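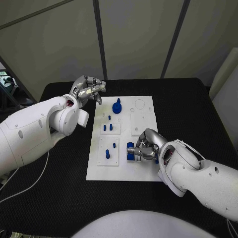
4.2 Handling the Gemska board

We were keen to try the Gemska board because it asks so much of a pair of hands in so little space. Round pegs, a gear and larger blocks share one flat white panel, and each has a place where it should end up. The kit comes with a short task list, which Hala Awwad turned into 22 timed tasks, each repeated 10 times per arm.
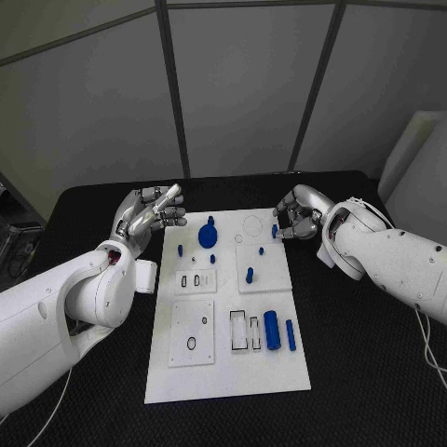 Setting up was a pleasure. The board sits flat on the table, the blue parts stand out well against the white, and a new operator can start within a morning. Slim pegs proved the most rewarding test – a small change in grip angle shows up at once in the approach, and we learned more from these than from the gear.

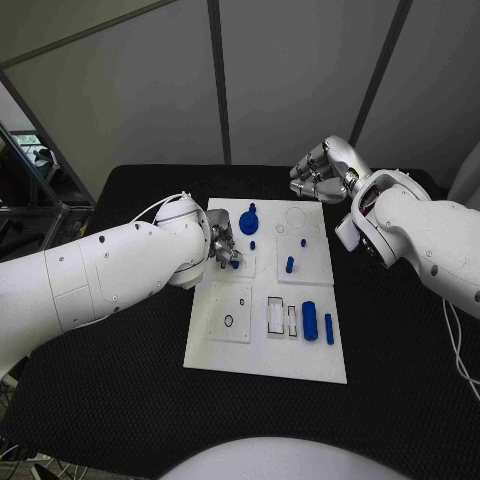 Figure 3. Arms over the task board, with the gear near the top centre and two cylinders lying on their sides.

Across both arms we logged 959 attempts that met the timing rule set out by Tindall and Awwad in the Garside trials. We would gladly see a second board with tighter fits, and Vallance has offered to cut one for us in August.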